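Chopstick storage

Chopstick storage covers the containers, drawers and habits used to keep chopsticks clean, sorted and within reach in a home kitchen.

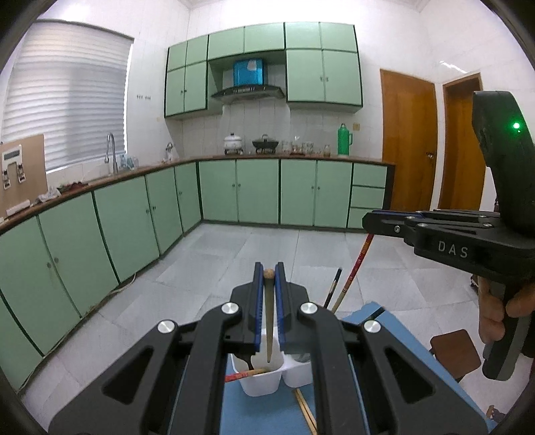
Kenza Bouzid objects to upright storage for anything but cooking chopsticks, on the grounds that eating chopsticks should lie flat in a drawer where dust does not settle on the tips. Rajkumari Tyagi takes the opposite view and holds that a closed drawer keeps damp in. Both positions are common, and most household guides allow either one as long as the sticks are dry before they are put away.

Types of holder

The simplest holder is an open cup. A wide cup lets long chopsticks lean outward and fall when it is bumped, so purpose-made holders are usually narrow or weighted at the base. Divided holders have two or more compartments. A white plastic container with two rounded compartments is one form, and it lets a household keep eating chopsticks on one side and cooking chopsticks, or spoons, on the other.

Wall-mounted holders hang from a rail or stick to tile. They free up the counter but are harder to clean behind. Drawer trays hold chopsticks horizontally, in a channel that must be longer than the longest pair. Lidded boxes are used in restaurants and canteens, where many identical pairs are kept together on the table.

Materials

Plastic holders are light and easy to wash. Glazed ceramic is heavier and less likely to tip, but it chips. Stainless steel is often perforated, with a separate tray underneath. Bamboo and wooden holders suit dry kitchens and can develop mold where water collects in the bottom. Whatever the material, drainage matters more than appearance. A holder with no holes should be emptied and wiped out often.

Kinds of chopsticks kept together

Few homes own a single matching set. A typical collection includes plain light wooden pairs, painted or lacquered pairs in red or black, often with gold decoration, and leftovers from older sets. Cooking chopsticks are longer than eating chopsticks and are normally left unpainted, as heat damages the finish. Children's chopsticks are shorter and are easily lost among the others.

Shape also varies. Many pairs taper toward the eating end, some to a fine point and others to a blunt tip. Square-sided sticks roll less on a table than round ones. Decorated tops help in telling one pair from another, and in many families each person has a pair of their own.

Sorting

Mixed chopsticks are usually laid out on a table and matched by color first, then by length and pattern. Plain wooden sticks are left until last. They are matched by thickness and by the amount of wear at the tip. Single sticks with no partner may be kept for stirring, used as plant supports, or thrown out.

In an upright holder, placement depends on the household. Tips up keeps the eating end off the damp base and helps it dry, but the tips are then touched by hands reaching for a pair. Tips down is more common where the holder drains well. Rubber bands are sometimes used to keep pairs together, though they trap water against the wood and should be removed after washing.

Washing and drying

Wooden and bamboo chopsticks are washed by hand in warm water with a small amount of soap and are not left to soak. They are dried with a towel and then left in open air before storage. Lacquered chopsticks scratch easily and are washed with a soft sponge. Metal chopsticks and some plastic ones can go in a dishwasher, where a basket with small openings keeps them from slipping through.

A holder is washed along with its contents -- the inside of the base is the part most often missed. A bottle brush reaches the bottom of a narrow compartment.

Replacement

Chopsticks are replaced when they warp, split, smell sour or show dark spots. Flaking paint near the tip is another reason to discard a pair. Unfinished wood wears out sooner than lacquered wood under daily use.

See also

Chopstick rest
Cutlery tray
Dish rack
Utensil crock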